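Listoven: a word list of kitchen and table talk

Version of 11/13/24. Kept by Ülle Lepik and Liam Sheehan.

What it is

Listoven is a plain text list of 713 words and sayings people use at home when they cook, lay the table, or complain about whoever was meant to. It began as a spreadsheet to settle an argument over "worktop" and "side". The argument is still going.

What is in the folder

words.txt has one entry per line: the word, a tab, what it means, a tab, where we heard it.
sayings.txt has the 92 longer ones, including four about soup that mean the same thing.
doubtful.txt is where entries go when Liam and I disagree. It is the fastest growing file.

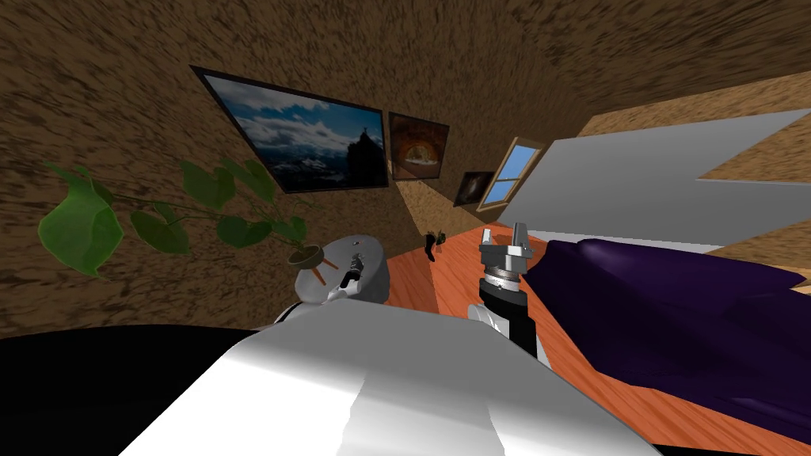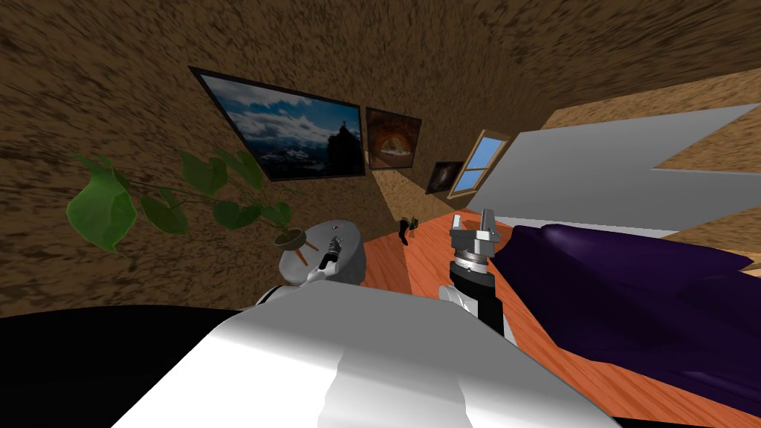
Two rendered views with a wooden table.

How it was gathered

Nisreen Zoubi and Vija Dzene talked to 40 households in Kesside and Pratness, mostly at teatime, and wrote down what they heard. Spellings are the speaker's own where the speaker had a view. Several had strong views.

Known faults

Pratness is over-represented, as it had better biscuits. Words for "leftovers" take up far too much room. The sort order treats capital letters as a separate alphabet, and Shih-chieh Lam has offered to mend this every April since we started.

Using it

Copy it, change it, print it on a tea towel. Please keep the column saying where each word was heard. Corrections go to Ülle, who will put them in doubtful.txt.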